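Teaching a Gripper to Fill the Slots, One Try at a Time

I spent a couple of days at Hetness getting my hands on the least glamorous job in robotics, and I loved it 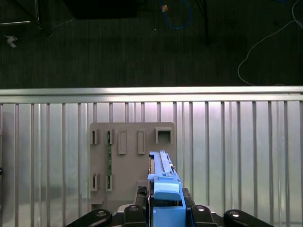

A job that's mostly repetition

I should confess that I asked for this. Hetness has a project called Kulleck, which is meant to get a robot arm to put parts into a slotted board by learning from people, and I'd been pestering them for months to let me have a go. So in November I finally got my visitor's badge, a stool with one bad wheel, and a quota.

The quota was the scary bit. The team wants 3,000 good examples before they train the next version of the model. They had 876 when I walked in (somebody had written it on a whiteboard, and underlined it twice). One example is one attempt, start to finish: you guide the gripper to a part, close on it, bring it over to the gray board, line it up, let go, back away. Then you reset and do it again. And again!

The small camera rides right by the gripper, so every recording is mostly a view of the black finger pads and whatever they happen to be holding. I watched a lot of that view. The long blue plastic bracket is the part I got to know best, because it's the one everybody grumbles about. It's narrow up top and wider toward the jaws, with a raised rail down one side, and when you hold it upright in front of the board it hides a surprising amount of what you're trying to aim at. You learn to steer by the bits you can still see. I used the upper row of slots as a kind of horizon, which one of the operators told me was a bad habit and then admitted to doing herself.

Why the wobbly ones stay in

My first good run took forever. I crept up on the part, missed, backed off, came in again at a slightly different angle, and finally got it. I was reaching for the delete key when I got a very firm "leave it." Runs like mine are gold, apparently. If the model only ever sees a perfect approach, it has no idea what to do when it ends up a little to the left. My fumbling shows it the way back.

What does get thrown out is anything where the operator stopped paying attention. Long pauses are the big one. If you sit there thinking about lunch with the gripper hanging in the air, the model may learn that hanging in the air is part of the job. I lost a whole string of runs to that and I was pretty sore about it.

They also nudge things between runs, and there's an art to it. Move the board a touch, turn the part, change which slot you're going for. Everyone has favorites, and the software that checks for this, a tool called Corkis, will tell on you. Mine reported that I liked starting from the right, and I'd had no clue. After that I made myself start somewhere awkward every time, and my success rate dropped like a rock for an hour or so before it crept back up.

How much is enough?

I asked everybody this and got a different answer from each of them. An earlier version was trained on 1,000 examples and did fine until the lighting changed, at which point it started reaching for places where there was nothing to grab. The ribbed metal panel behind the board catches the light unevenly, and the team thinks the model had been leaning on those bright patches more than on the slots. So now they record at different times of day, with the lamps up and the lamps down, and the pile grows slowly.

Cheng, the other lab in the building, does most of this in simulation and thinks the whole hands-on business is a bit old-fashioned. There's a friendly rivalry going. I'm on the side of the stool with the bad wheel, mostly because I've now sat on it.

By the time I handed back my badge I'd gotten noticeably faster, my wrist ached, and 3 of my runs had been flagged as "useful recoveries." I asked for a copy of the label. They said they'd email it to me, and I'm still checking.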